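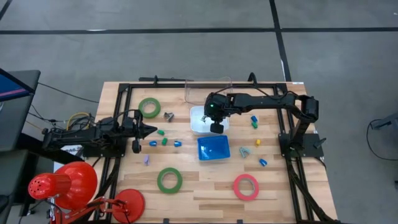

Plateau de bois et les deux bras montés sur le châssis noir.

Rapport d'avancement – programme piste, deuxième période
Destinataire : fonds Ultura

Le groupe compte toujours onze coureurs, six femmes et cinq hommes. Deux juniors ont rejoint les séances du samedi et passeront dans le groupe principal s'ils tiennent le rythme du bloc d'août.

Volume d'entraînement
601 heures cumulées sur piste depuis le début de la période, contre 387 à la période précédente. L'écart vient surtout de l'ouverture du vélodrome dès 7 h, obtenue en mai. Sur route, le groupe totalise 1 117 heures. Le travail de départ arrêté a été doublé pour les sprinteurs. Les poursuiteurs ont gardé leur programme, avec des relais plus courts – un demi-tour au lieu d'un tour entier.

Stage d'Ikilar
Le stage a duré neuf jours au lieu des dix prévus, la piste étant fermée le dernier après-midi pour un problème d'éclairage. Les séances du matin ont toutes eu lieu. La poursuite par équipes féminine a tourné trois fois au complet sur la distance, ce qui n'avait pas été possible cet hiver. Une chute à l'américaine, sans fracture : arrêt de cinq jours, reprise normale ensuite.

Compétitions
Quatre réunions courues, dont le challenge Jetatura. Deux podiums en course aux points, un en keirin. La vitesse par équipes reste en retrait : le passage du deuxième au troisième relais coûte trop de temps et nous n'avons pas encore trouvé le bon ordre.

Matériel
Les deux roues lenticulaires commandées chez Þorgeirsson ont été livrées avec trois semaines de retard. Les braquets ont été complétés. Il manque encore un jeu de roues de réserve et les boyaux d'entraînement s'usent plus vite que prévu.

Budget
Il reste 30 % de l'enveloppe annuelle. Le transport dépasse la ligne prévue – location d'un second fourgon pour Ikilar – et nous demandons l'accord du fonds pour y reporter le solde de la ligne hébergement.

Période suivante
Bloc de vitesse en août, puis deux réunions en septembre. Le prochain rapport comprendra les tests chronométrés de chaque coureur et le devis pour les roues de réserve.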